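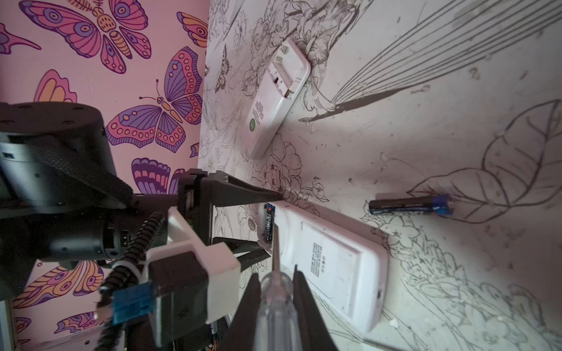
*Gekareck open day, Jimbridge. Gripper has the screwdriver, one battery in the compartment, the other on the table.*

Notes from the Gekareck visit, typed up on the train before I forget it all. Will tidy later, maybe. For the shop group mostly, but anybody who takes in small battery devices for a living might get something out of it.

## Why I went

We get pallets of returned gadgets. Remotes, chargers, thermostats, door sensors, all that. Batteries have to come out before anything else happens, and every one of them has a little door, and half the doors have a screw. Slow, boring, hard on the wrists. Gekareck has been emailing since spring about a bench kit they call the Gasser: one arm, one gripper, cameras, a laptop's worth of software, and a service plan on top called Tarell. They said come and see it open a battery compartment. So I went.

Doors at 9 a.m. Coffee already cold. Jimbridge is a pain to get to without a car — the bus drops you by the tire place and you walk the rest along the truck road. If you drive, park behind the building. The front spots are for the sign shop next door and they do come out and tell you.

## What's on offer

Short version:

- **Gasser**, the kit. Arm, two-finger gripper, wrist camera, stand, power supply, cables. You supply the table.
- **Tarell**, the service. You send them your devices, they record somebody driving the arm through the job over and over, train it, and send back a skill that runs on your kit. Includes support.

You can buy the Gasser alone and do your own recording. They let you, and the software for it comes with the kit, but it was pretty clear which way they want you to go. The price sheet has Tarell on the front and the bare kit on the back in smaller type.

## The demo

Six stations in a row, different jobs at each. Sorting cable ends, putting lids on jars, folding a cloth, a couple more I walked past too quick. I spent nearly all my time at the battery one, being the only one that matters to us.

Tables are dressed up differently at every station. Ours was white with black line drawings on it, roses and leaves and so on, and the wall behind was loud pink butterflies. I asked about training in a place that doesn't look like a gray workbench and got a good answer: they change the surroundings on purpose so the arm doesn't fall apart when you move it to a new room. Makes sense. Our bench by the window looks like a diffrent bench every hour.

Devices on the table were ordinary white plastic things, the smaller one with its slot open and empty when I took the picture, the bigger one with a rim around it and a label full of tiny print. Close enough to what we see every day. I liked that they hadn't made up some chunky training block with giant holes in it.

The tool is just a screwdriver. Clear plastic handle, thin shaft. I had figured there'd be a special bit clamped on, some custom holder, but the fingers close on the handle and that's it. Good for us, we own a drawer full of those. Less good: a plastic handle between two long fingers can turn. I watched it slip in one run. The operator backed off, put it down, picked it up again, carried on. Took a while. They said grippier pads are coming but are not on the price sheet, so I'm counting them as not existing.

Now the important bit. Most of what I saw in the morning was a person driving. They hold a matching arm and the robot copies. Looks great, very smooth when the operator is good, and it's easy to stand there thinking the machine is doing it. Ask! They'll tell you if you ask. Afternoon runs were the trained version on its own and those were slower and more hesitant. Long pauses over the table. It went for the battery from above, stopped, moved over a hair, went again. Got a fair number out. Also knocked one battery off the table and then kept working as if it was still there.

I'd call it promising for prying and lifting. For actual screws, much less so. I only saw it try a screw on its own a couple times and neither one I'd have paid for.

## Hands on

They let visitors drive for a few minutes each. Line was long, worth it. Things I noticed:

The feel is light. No push-back at all in the hand, so you can't tell when the tip is touching plastic. You learn to watch the shaft instead. By my second go I was getting a cell to pop up at one end, then lost it when I rushed.

Wrist camera view helps more than the overhead one. You see right down the tool. It also shows a lot of arm — fingers and cable take up plenty of the picture, and sometimes the thing you want to see is behind a finger. You get used to tilting.

The cable. Coiled black one hanging off the arm. It hooked on my sleeve. Wear short sleeves or roll them up. I'd want it tied back better before letting anybody in our shop near it for a full shift.

The bracket at the wrist is a white 3D-printed part and the file comes with the kit, they say. I'm for it. When it cracks I'd like to print one that night and not wait on a parcel.

Some of the wiring down by the gripper is out in the open too, thin orange and yellow stuff. In our place with the dust and the label scraps I'd want a sleeve over that. Asked if they sell one. No. Tape, they said.

## The service, in more detail

Had a sit-down in the back with the Tarell people, thirsty by then, no water anywhere. What I wrote down:

You box up samples of each device and mail them in. They want the worn ones as well as the nice ones, scratched, sticky, missing doors. Then they record. Their usual number is 1000 recorded runs for a job like battery removal. If you add a device that opens in a different way, that's another round, priced separately. If it's the same kind of door in a different color or size they treat it as covered, though when I pushed on where exactly the line is, the answer got vague. Get that in writing. That line is the whole cost for a shop like ours, where every pallet is a new mix.

Who keeps the recordings? They do, by default. You can pay to keep your own copy. I didn't love that.

Support is by chat and video, office hours. No evening cover. We run evenings.

If you do your own recording with the bare kit, they'll check the first batch for free and tell you what's wrong with it. That is the thing I'd go for, if we go for anything. A week of somebody patient on the controls in the slow part of July, and we'd know a lot more than we do now.

## Didn't like

- Swollen cells. I asked what happens with a puffy or leaking battery and the answer was to sort those out by hand before. Fine, but then somebody is still opening doors, so what did we save.
- No guard around the arm in the demo. It's small and it's slow but still.
- The success numbers on the poster had no note on whether a re-try counts as a success. Asked two staff, got two answers.
- Lids. Devices had to be placed in a certain zone on the table or it didn't find them well. Someone kept sliding them back with a finger between runs.

## Liked

- Real tools, normal devices.
- Staff who said "it can't do that" when it can't. More than once, and without making a face.
- You can stop it mid-move by hitting the space bar and then pick up and drive from wherever it is. Very handy. That alone would make it usable for us, one person watching and stepping in.
- Spare fingers in the box. Swap with one hex key.

## Where I land

Don't sign for Tarell yet. Not with our mix. The Gasser by itself, maybe, on loan. They do loans, a deposit and you pay shipping both ways, and I've asked for the form. If it comes I want it on the end bench by the sink wall, away from the window, with the remotes from the hotel job, as those are all the same model and have no screws. Easiest possible start. If it can't manage those then back in the box it goes.

Things I still need from them: what a replacement gripper motor costs, whether the software runs on our old laptop or needs a new one, and a straight answer on the covered / not covered device question. Also the video of the afternoon runs. They promised to send it uncut.

Brought back a price sheet and the bare kit parts list, both in the tray under the label printer. My sandwich money reciept is in there as well, leave it please.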